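Carriage Talks Stall as Gakero Weighs a Direct Sale

The contract that puts Trelteck's two entertainment channels on the Gakero cable system runs out in August, and the parties have not agreed on what a renewal should cost. Gakero pays a monthly fee per subscriber. Trelteck wants that fee raised by 15 percent and wants both channels kept in the basic tier, where every household pays for them whether it watches or not.

Gakero offered a smaller increase on 13th May, tied to ratings. Under its proposal, a channel that falls below an agreed audience share for two consecutive quarters would move to a paid add-on package. Trelteck rejected the clause in writing.

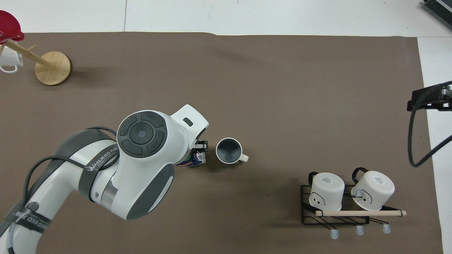 A robotic arm holding a small carton over a brown work mat.

The ratings clause matters more than the headline fee. A channel in the basic tier collects from the full subscriber base and sells advertising against the same number. Once moved to an add-on, it loses most of both. Borislav Ivanov, who negotiated carriage deals for Guthrie before joining Trelteck as head of distribution, described the clause as "a price cut with a delay on it."

Guthrie, a smaller studio, supplies 9 of the 17 prime-time series on the Trelteck schedule. Its license agreements set a minimum reach - if the channels drop below that level, Guthrie may withdraw new episodes and offer them to another buyer. Gakero's negotiators have asked to see those agreements. Trelteck has declined, citing confidentiality terms.

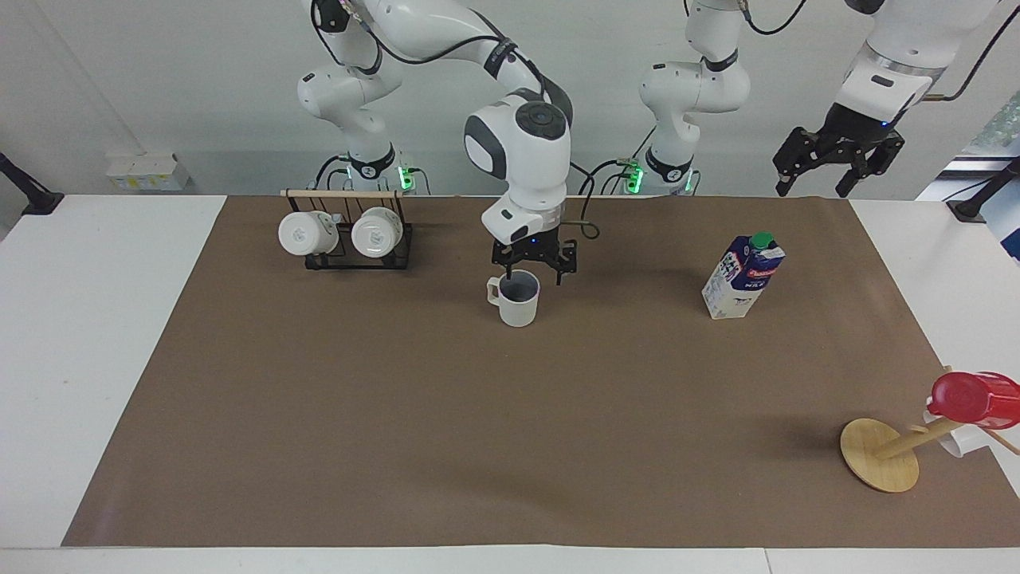
A third option is a direct sale to viewers through Jirovo, the streaming service in which Trelteck holds a minority stake. The rights position there is uneven. Older contracts cover cable and satellite only, and streaming rights for those series would have to be bought separately, title by title. Advertising sold for the cable feed does not carry over either.

Short extensions are common in disputes of this type. The current contract allows one, at the existing rate, if both sides sign before the expiration date.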